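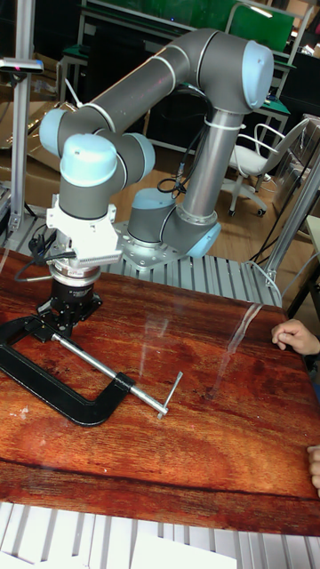
4. Colour words in the listings

4.1 What we had to work with

The Nellcombe set is 4,000 second-hand furniture adverts, text only, pulled from the Sitero boards before they closed the old archive. Of these 1,380 were for tables of one sort or another. Tables were kept, everything else dropped. Chairs were tempting but people selling chairs write about the seat covers and hardly mention the wood at all.

A colour word here means any word or pair of words the seller used to say what the wood looked like. So "dark", "honey", "reddish brown", "sort of orangey". Names of trees were the big problem. When a seller writes "cherry" do they mean the tree or the colour? Mostly no way to tell. Gebremichael treats all tree names as colour words unless the advert also says "solid". We followed that for want of anything better, and it does leak. "Solid mahogany colour" came up more than once and had to be settled by hand.

Spelling was left alone. "Mahogony", "mahoganny" and so on were grouped under the one heading but the original strings are kept in the file.

4.2 The red-brown middle

Light woods are easy. Sellers say "light", "pine", "oak", "natural", and they stop there. Very dark ones too. It is the middle that spreads out. Reddish-brown tops, as in Figure 4, get more different names than any other group, and the names do not sit well together: "mahogany", "cherry", "teak", "rosewood", "conker", "brick", "tea", plain "brown". A few sellers gave two in the same advert, one in the title and a different one lower down.

Figure 4. A reddish-brown wooden tabletop.

We took 388 adverts from this middle group and read them in full. Points from the reading, in no great order.

First, the tree names cluster at the top of the advert. Titles want a noun that sounds like it costs money. Further down the seller relaxes and starts on "brown with a bit of red in it". Same table, same seller, same afternoon probably.

Second, "red" on its own is almost never used. We had expected it to be fairly common. Sellers will write "reddish" or "reddy" or "on the red side", always with something to soften it, and in a handful of cases there is an outright warning that the thing looks redder in daylight. Compare "white", which is used bare all the time, even for cream. Painted tables were taken out before this step so that is not the cause.

Third, age. Sellers who say they inherited the table use tree names more. Could be that the tree name came down with it, the family always called it the mahogany table and so it is. Could also just be that older tables were more often sold under a tree name to begin with. The adverts can't seperate these.

Fourth, and this we did not code for so treat it gently: several sellers describe the colour by saying what it would go with. "Goes with a green sofa." "Would suit a room with cream walls." No colour word for the wood at all. These were marked as blank, which now looks like a mistake, and a second pass would give them thier own heading.

4.3 Agreement between readers

5 readers, all given the same sheet, all working alone. They agreed well on light and dark. In the middle, less so, and the quarrels were nearly all about where brown stops and reddish-brown starts. One reader put every "teak" in with the yellows and would not be moved. Having talked it over we think that reader has a point, at least for oiled tops, but the coding was fixed by then and we left it.

Rónán McGrath ran the same sheet on the Ikenitz adverts, which are shorter and written by dealers in the main. Middle group much tidier there. Dealers seem to have settled on three or four names and stick to them, whatever the wood. Whether buyers know what they mean by them is another question and one for Section 6.

4.4 Things left out

Veneer. Stain names off tins. Anything where the seller was clearly copying from an old shop ticket, as those aren't the seller's words. Also left out: adverts that gave the colour only as "see photo", as we had no photos to see. There were a lot of these and they are not spread evenly. More of them for big dining tables, fewer for side tables. No idea why. Noted for later.

Comments

tallboy_ann: "Conker" is completely normal where I grew up, surprised it's in with the odd ones. My nan's sideboard was conker.

R. McGrath: Small correction to 4.3, the Ikenitz run used an earlier version of the sheet, without the "tea" heading. Doesn't change much. Will send the newer one in December.

pj: is the list of spellings up anywhere? would love to see all the mahoganys

tallboy_ann: Seconding the spelling list please. And I am on the teak reader's side.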